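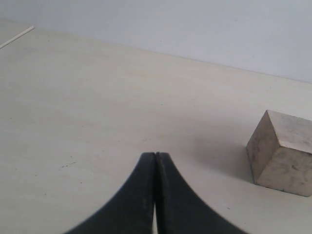 Ullwood Makers Board > Hand Tools and Small Projects

Thread: First set of building blocks for my niece, so happy with these!

leilani_n
Posted Sunday, July 18, 2021

Hi all! Long time reader, first real post. My niece turns one in November and I decided back in spring that I was going to make her a set of plain wooden blocks, the kind my grandfather made for us. I only own a miter box, a pull saw, a block plane and a lot of sandpaper, so this was always going to be slow, but I have loved every minute of it (well, nearly every minute, the first batch came out more like slices of bread).

I'm using maple offcuts from a guy who builds stair rails. They were already square in section, so all I had to do was cut to length and clean up the ends. Easy, right? Except if you are off by a hair, you have a block that leans, and once you stack a few of those the whole tower walks sideways. I ended up clamping a stop to the miter box and that changed everything. Same length every time!

Questions for you lovely people:

How much should I round the edges? I like them crisp but she's going to chew on them.

And what finish? I've been reading all weekend and I'm more confused than when I started.

Leilani

macangus
Great first project, and welcome. The stop block is the thing most people find out about after they've ruined half their wood, so you're ahead already.

Edges: break them with the plane, two light passes at 45 degrees, then sand. Corners get a bit more than the edges. You can still have a block that looks square and feels soft in the hand. Try one and press it into your palm hard. If it hurts, keep going.

Finish: none. Bare maple is lovely and it wears beautifully. My two had bare blocks for years and they're in a box waiting for grandkids.
Angus MacKinnon

SilleSkov
I have to disagree with Angus on the bare wood, sorry! Maple goes gray and grubby so fast with a baby, especially with banana. I use a mix of beeswax and mineral oil that I melt together in a jar. Rub it on, leave it overnight, buff it off. You can redo it whenever they look thirsty, and it smells wonderful while you're doing it.

One tip, wipe them with a damp cloth before your last sanding. The grain stands up, you knock it back down, and then it stays smooth when she drools on them.

macangus
Banana comes off with sandpaper!

SilleSkov
So does the block, eventually :)

finlay_m
I'm with Sille on raising the grain, that step makes a huge difference. On finish I go a third way and use shellac. Dewaxed flakes, mixed fresh, two thin coats. It dries so fast you can do the whole set in an afternoon, and the maple gets this warm glow that I just can't stop looking at.

What size did you go with? If she's under one when she starts with them I'd keep every side well over the opening of a paper towel tube. That's the quick check I use for anything a small kid could get in her mouth.

leilani_n
Oh this is so helpful, thank you! I just ran and got a paper towel tube. The cubes don't go in, but I had planned some little half-size ones for "roofs" and those slide right through. So those are out, or at least going in a drawer until she's older.

Angus, I did the palm test and yeah, ouch. More planing tonight.

buppha_k
Coming in with an opinion on sandpaper, because I teach a beginner class and this is where people give up. Don't hold the paper and rub the block. Stick the paper down on something dead flat (I use a floor tile) and rub the block on the paper. Figure eights, light pressure, turn the block a quarter turn every few strokes. Your faces stay flat and your fingers don't ache. I start at 100 and I rarely go past 220 for toys, since if they're too slick they won't stack.

Also please cut a few long ones! Cubes are great but kids want bridges. Make the long ones exactly two cubes and exactly four cubes and everything lines up. I am way too excited about this but it really is the best part of a block set.

Buppha Klinhom

macangus
Seconding the bridges. Not sure about stopping at 220 though, I take mine to 320 and the towers in our house did fine.

buppha_k
Your kids must have steadier hands than my students, Angus!

finlay_m
How many are you making, Leilani? My sister asked for "a few" and I got carried away and finished with 164. They fill a whole laundry basket and I regret nothing.

leilani_n
164!! Wow. I was thinking I'd stop when I run out of maple, but now I want to call the stair rail guy again.

Update for today: edges redone, tile method is magic, and I'm going to finish one block each way (bare, wax, shellac) and leave them on the kitchen counter with a banana. Will report back.

SilleSkov
Best experiment on this board in ages. Please use a ripe one.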